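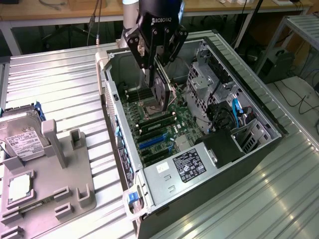 옆판을 떼어 낸 데스크톱 본체와 메인보드

안녕하세요, 6월 물 소식입니다! 이번 호에는 우리 동네 수도관 누수 이야기를 좀 길게 써 보려고 해요. 지난 호 끝에 짧게 한 줄 넣었더니 답장이 꽤 와서요. (읽어 주시는 분이 이렇게 많은 줄 몰랐어요, 감사합니다.)

먼저 숫자부터요. 클롬홀름 배수 구역에서 올봄 조사한 계량기가 모두 3,197개였습니다. 상수도과에서 공개한 표를 주말 내내 붙들고 읽었는데, 제가 제일 놀란 건 누수가 큰길 본관보다 집으로 들어가는 가는 인입관에서 훨씬 많이 나왔다는 점이에요. 저는 땅이 꺼지고 물이 솟구치는 그런 사고만 누수인 줄 알았거든요. 그런데 대부분은 소리도 없이 밤새 조금씩 새는 쪽이더라고요.

하시네 골목이 딱 그랬습니다. 새벽 시간대 유량이 좀처럼 내려가질 않아서 구간을 나눠 밸브를 잠가 봤더니 오래된 이음부 두 군데가 나왔대요. 교체한 관 길이는 800미터. 공사하는 동안 먼지도 날리고 버스 정류장도 옮겨 다녀서 다들 고생 많으셨죠. 저도 정류장을 못 찾아서 한 번 걸어서 출근했어요, 하하.

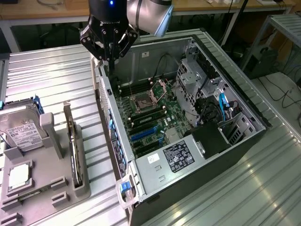

눕혀 놓은 본체, 케이스 안쪽의 초록색 메인보드

요금 얘기도 많이 물어보셨어요. 계량기를 지나기 전에 샌 물은 우리 고지서에 바로 찍히지 않습니다. 대신 정수하고 펌프로 밀어 올린 비용은 결국 전체 요금에 들어가니까 남의 일은 아니에요. 계량기 뒤쪽, 그러니까 집 안에서 샌 물은 그대로 청구되고요. 감면 신청을 하려면 수리 영수증이 있어야 하니 꼭 챙겨 두세요!

구독자 예우도키야 주라벨 님은 집에서 해 볼 수 있는 확인법을 보내 주셨어요. 자기 전에 수도꼭지를 다 잠그고 계량기 숫자를 적어 둔 다음, 아침에 물을 쓰기 전에 다시 보는 거예요. 숫자가 움직였다면 변기부터 의심해 보시고요. 저도 따라 했다가 화장실 부속을 하나 갈았습니다.

다음 공사 구간은 아브즈 언덕 아래쪽이고 세 단계로 나눠서 진행한다고 해요. 단수 안내문은 현관에 붙는다는데, 작년에는 바람에 떨어진 집이 많았으니 문자 알림도 같이 신청해 두시면 좋겠어요. 설명회는 토요일 오전 10시 주민센터 2층입니다. 저는 수압 문제를 물어볼 생각이에요. 대신 물어봐 줬으면 하는 게 있으면 이 메일에 그냥 답장 주세요.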